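Falten für Fortgeschrittene

Seit Juni werde ich dafür bezahlt, Dinge anzufassen. In meinem Vertrag steht es vornehmer, aber darauf läuft es hinaus: Ich nehme zwei Handgreifer, einen links, einen rechts, und erledige damit Kleinkram, den jedes Vorschulkind mit bloßen Fingern schneller hinbekäme. Die Greifer zeichnen auf, was ich tue, und aus den Aufzeichnungen soll später ein Modell lernen, wie man dünne, flache, widerspenstige Sachen greift, hält und faltet. Das Projekt heißt Tatura. Woher der Name kommt, konnte mir bisher keiner sagen, und inzwischen frage ich auch nicht mehr.

Meine Mutter glaubt, ich baue Roboter. Ich habe aufgehört, das richtigzustellen, es macht ihr Freude.

Der Arbeitstag beginnt um halb neun mit der Kalibrierung. Man schwenkt beide Greifer langsam durch die Luft, damit das System begreift, wo sie sich befinden, und sieht dabei aus wie jemand, der auf einem sehr kleinen Flughafen ein sehr kleines Flugzeug einweist. Danach kommt die Aufgabenliste. »Objekt aufnehmen, übergeben, ablegen.« »Objekt einmal falten.« »Objekt einmal falten, Kante auf Kante.« Zwischen den beiden letzten liegen Welten, und die meisten meiner Flüche der vergangenen Wochen.

Was ich vorher unterschätzt habe: wie viel die eigenen Finger nebenbei erledigen. Ein Blatt rutscht ein bisschen, und man merkt es und drückt nach, ohne davon Notiz zu nehmen. Mit dem Greifer merkt man erst einmal gar nichts. Man sieht, dass die Ecke weg ist. Dann sucht man die Ecke. Dann hat man zwei Lagen erwischt statt einer, lässt los, und alles liegt wieder da wie vorher, nur schiefer.

In der ersten Woche habe ich alles viel zu schön gemacht. Ich habe langsam gearbeitet, mit Bedacht, jede Bewegung wie im Lehrfilm, und war einigermaßen stolz. Zurück kam die Anmerkung, meine Aufnahmen seien »untypisch gleichförmig«. Ich solle die Sachen bitte auch mal ungünstig hinlegen, von der anderen Seite kommen, einen Fehlgriff korrigieren und weitermachen. Seitdem darf ich offiziell danebengreifen, solange ich mich wieder fange. Verworfen wird nur, was mittendrin abbricht oder wo die Spur eines Greifers verloren geht, zum Beispiel weil man sich selbst mit dem Ärmel die Markierung verdeckt. Ich trage jetzt enge Ärmel. Von meinen ersten 284 Durchgängen ging fast die Hälfte in den Papierkorb, und ein beschämender Anteil davon war Textil.

Mittlerweile stehe ich bei 1.462 brauchbaren. Das weiß ich so genau, weil die Zahl nach jedem Durchgang auf dem Bildschirm erscheint, ohne Konfetti, ohne alles. 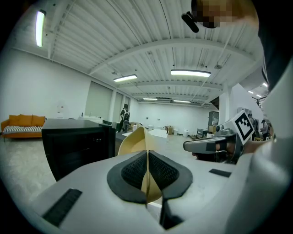
Die Übergabe ist übrigens das Schlimmste. Eine Seite hält fest, die andere kommt dazu, und es gibt einen Moment, in dem beide zuständig sind und also keine. Lässt man zu früh los, fällt alles. Lässt man zu spät los, zerrt man an sich selbst herum wie zwei Leute an der letzten Brezel. Ich zähle dabei inzwischen leise mit, was laut Anleitung egal ist, weil der Ton nicht verwendet wird. Ich hoffe sehr, dass das stimmt. Ich sage auch andere Sachen.

Für den Alltag hat das Ganze Folgen. Im Supermarkt habe ich neulich eine Tüte mit Daumen und gestrecktem Zeigefinger vom Stapel gezogen, die restlichen Finger ordentlich weggeklappt. Beim Wäschezusammenlegen fange ich an der ungünstigen Ecke an, der Vielfalt wegen. Und wenn mir etwas herunterfällt, warte ich einen Moment, ob der Durchgang noch zählt.

Ob das Modell am Ende falten kann, erfahre ich vermutlich als Letztes. Es gab wohl schon einen Probelauf, mit einem Ergebnis, das mir als »erkennbar gefaltet« beschrieben wurde. So hätte man meine Hemden auch immer nennen können.

Nächste Woche kommen Umschläge dran. Mit Lasche.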